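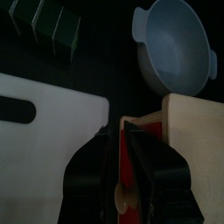 Makness notebook, brine, November 2024

Continuing from the page where Ultan stopped. He wrote there "brine too strong again, see jug" and nothing more, so I begin with the jug.

The McGrath jug has a line for 3000 ml. We always filled to this line and called it 3000 g of water, and all the recipes in the front of the notebook are made in this way. Today I put the empty jug on the scale, set it to zero, filled to the line with my eye at the same height as the line, and read 2917 g. I emptied it, dried the jug inside and outside, and did it again. The same, 2917. Tap water at room temperature should be a little lighter than 1 g per ml, but only by a few grams. It can't explain 83.

I checked the scale with the brass weights first and it was good, both with small load and with large load. So the line on the jug is wrong, or the jug has changed its shape. Ultan Madigan thinks it was in the dishwasher in August together with the lids which became oval. It is possible. I have no earlier weighing of this jug, so I can't say.

What it means for the brine. The recipe asks for 283 g of salt to one jug. We believed:
283 to 3000, is 9.43 g of salt per 100 g of water
and we really had:
283 to 2917, is 9.70 g of salt per 100 g of water
The difference isn't large but it goes always in the same direction, and Sneha Upadhyay has complained about the Vekulitz cucumbers being too salty after soaking. I don't want to blame the jug for all of this. The soaking time is also not written down for most of the batches, only "overnight", and overnight for me and for Ultan is not the same number of hours.

Second thing, the hydrometer from Nevow. It gives a reading for grams of salt per 100 g of brine, and our recipe is grams per 100 g of water. I mixed these two up myself in the summer and I think others did too. For the same mix:
salt in total brine, as believed, 8.62 percent
salt in total brine, as made, 8.84 percent
If somebody reads 8.8 on the hydrometer and compares it with 9.4 from the recipe, he will add salt, and this is wrong. Please write always "per water" or "in brine" next to the number. I went back through the pages and put a pencil question mark where it is missing.

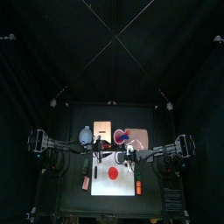

The black table between the black cloth walls, one arm from the left and one from the opposite side.

Temperature. The hydrometer is marked for 20 degrees. Batch 4 was measured when the brine was still warm from dissolving the salt in hot water, and so its reading is low. I crossed it out but left it readable. It is better to dissolve in a small part of the water, add the rest cold, and wait until the thermometer agrees.

Also about stirring. The first reading today rose slowly while I was looking, and there was undissolved salt on the bottom. After more stirring it stayed. I then wiped the float, because small bubbles on the stem lift it, and read again at the flat part of the surface, not at the edge where the water climbs up the glass.

From now on:
Water by weight, 3000 g on the scale. The jug is only for carrying.
Salt 283 g as before. We keep the recipe and change only the water, otherwise we can't compare.
Write the hour when the cucumbers go into soaking and the hour when they come out.

Not solved: the coarse salt and the fine salt are in the same bin and I don't know if the coarse one holds more moisture. I will dry a weighed portion of each in the oven and weigh again. Sneha has the small dishes, ask her before using them.

I put tape over the line on the jug. Ultan, please don't remove it.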